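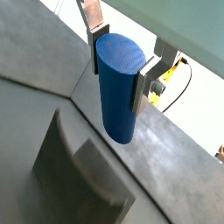
**Figure 3.** The blue cylinder, held above the gray tabletop.

### 4.2 What the shapes do and do not tell us

Sorting boards are usually graded by the number of openings, and we think this is a poor measure. Lyons, who wrote the Stornus scoring sheet, treats every hole as equally hard. Our own trials give little support to that. A cylinder stood on end can be turned any way at all and it will still go into a round hole. A star can't. To give both pieces the same mark is to pretend that turning costs nothing, and most of the slow trials in our log were slow at exactly that point.

The Plodside report makes a stronger claim: that a board with mixed shapes measures "shape knowledge" by itself. We doubt it. Size does a good deal of the work. When a board has large openings and small ones, many wrong choices are ruled out by size before the outline matters, and a high score may say little about whether a hexagon was told apart from a circle.

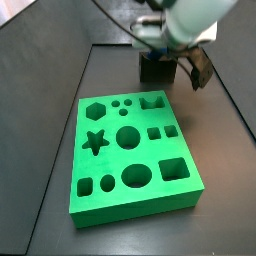
The choice of foam raises a further problem. Foam gives a little under pressure, so a piece set down slightly off line may be forced home and scored as a clean fit. Greenberg argues that this evens out over 3000 trials. It may – but only if the give is the same at every opening, and her paper offers no test of that. Thin walls between neighboring holes should bend more than thick ones, and we would want to see them measured before accepting the total.

We kept 2869 of the 3000 trials. The others were dropped when the two scorers could not agree whether a piece was seated or merely resting on the rim. Fitzsimmons would count a resting piece as a success, a rule we find hard to defend, as it rewards a near miss with full marks. Under that rule the scores for the square openings rise the most, and we report them separately in Section 4.3.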